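Spent Sunday moving the municipal archive index at Rirkbridge off its old desktop. Notes in case anyone else has inherited a Hestitz catalog install.

1/ The catalog runs on one tower in a back office. It holds scanned deed indexes, one record per page, with the search table kept in a separate file.

2/ The search table does not rebuild itself when records are restored from backup. You have to run the rebuild by hand. The manual mentions it once, in an appendix.

3/ Check your date fields first. Anything entered before the Zamora update was stored as text. We had more than 800 records with the month and day swapped.

4/ Easy to spot when the day is over 12. Otherwise you go back to the scan. A record reading 5 April sorted into May and stayed there for years.

Desktop towers, opened up:

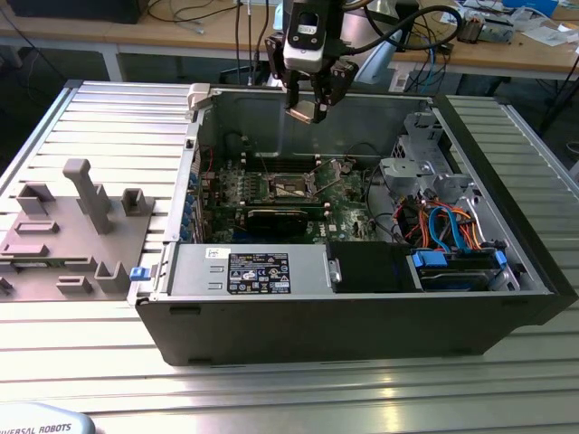
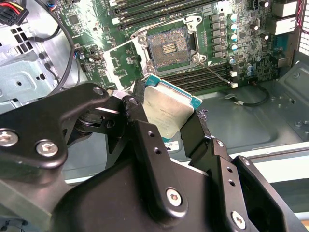
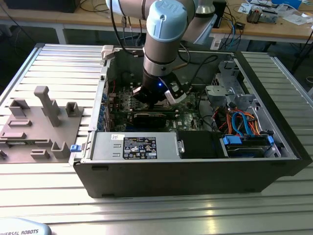 5/ Second problem: place names. The old field was capped at 16 characters, so longer parish names were clipped on entry. Humach survived. The double-barreled ones did not.

6/ I built a lookup list of 31 clipped names and matched them against the printed gazetteer. Five could be either of two parishes. Those are flagged and left alone.

7/ Do not fix spelling while you migrate. Copy first, compare record counts, then correct in the new system, where changes are logged.

8/ Export as plain text with tabs. The comma export drops quotation marks inside field notes, and deed clerks used a lot of them.

9/ Old install stays read-only until April. Still to do: the map sheets, which use a different numbering scheme.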